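4.2 Evaluation of the Hedlow dual-arm kit

The second product in our comparison is the Hedlow kit, which is sold by the company Cesero as a ready package for small laboratories. The package includes two arms, two grippers, the control computer and a license for the teaching software Nukton. We received the kit in March and used it without changes to the arms. The only parts we selected ourselves were the table, its cover and the objects.

The purpose of this section is to report how the kit behaves when the user is not an expert in robot programming. The manual of the supplier says that a new user can record a first task on the same day. We wanted to check this claim under conditions which are close to a normal room, with daylight from a window and with objects that a person may have at home or in an office.

4.2.1 Installation

The installation was done by two persons and was finished in one afternoon. The mechanical part is well explained and all screws are packed in the order of use. The electrical part is less clear. The manual shows the cables of the left arm only, and the reader must imagine the same for the right arm. We routed the cables on the outer side of the links at first, but then the right arm reached its joint limit before the cable had enough length. After a question to the support of Cesero we received a corrected drawing the next morning. We think this drawing should be included in the box.

The calibration between the two arms is done with a printed plate. It needs 7 minutes when the software is already warm. We repeated the calibration every morning, although the supplier recommends it only once per week, for the reason that our table could be moved by mistake.

4.2.2 Tasks and procedure

We defined two groups of tasks. In the first group, one arm picks an object and places it at another position. In the second group both arms must work together, for example one gripper holds a bag and the other one takes hold of the package inside. The second group is the more interesting one for buyers, as a single arm from Gaete can already do the first group for a lower price (see Section 4.1).

The objects were chosen so that they give different difficulties to the grippers and to the vision module. Clear glass and clear plastic are difficult to see. Thin wire is easy to see from one side, but the depth values are poor. Soft bags change their shape each time they are touched. We placed the objects on the back part of the table, and a member of our team stayed near the table during the trials with the stop button in reach. The arrangement is given in Figure 6.

Each task was demonstrated 60 times by the operator. In total we kept 650 recordings for the analysis, after removal of those where the operator stopped too early or where one of the arms reported an error.

4.2.3 Observations

The pick and place tasks caused few problems. The grippers close evenly, and the force setting can be changed in the software while the arm is moving. For the glass bowl we had to reduce the closing force to the lowest level, and also then the bowl sometimes turned a little during the lift. A softer finger tip is offered by Cesero as an extra part, but we did not test it.

In the tasks with both arms, the most frequent failure was that the two wrists came too close to each other. The software then stops both arms - it does not try to find another path. For safety this is a correct decision, however it costs much time, as the operator has to confirm the restart on the screen for each arm separately. Guoqing Lü, who did most of the demonstrations, proposed to approach the bag always with the left arm first and to wait until it is at rest. With this simple rule the number of stops became clearly smaller, and we kept it for all later recordings.

The wire sculpture was the object where the kit had the weakest result. The suggested grasp points were often located in the open area between the wires. We therefore disabled the automatic suggestion for this object and set the grasp point by hand.

Figure 6. Work area with both arms of the kit and the test objects on the table.

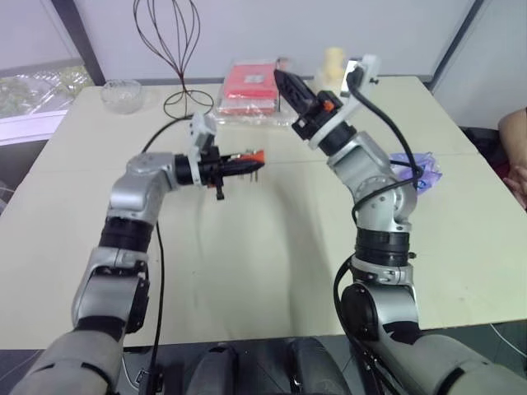
The manual setting of a grasp point is done by a click in the camera view and one correction of the height. It is easy to learn, but the point is not saved together with the task, so it has to be entered again after each restart of the software. We reported this to the supplier and were told that a later version of Nukton will store it.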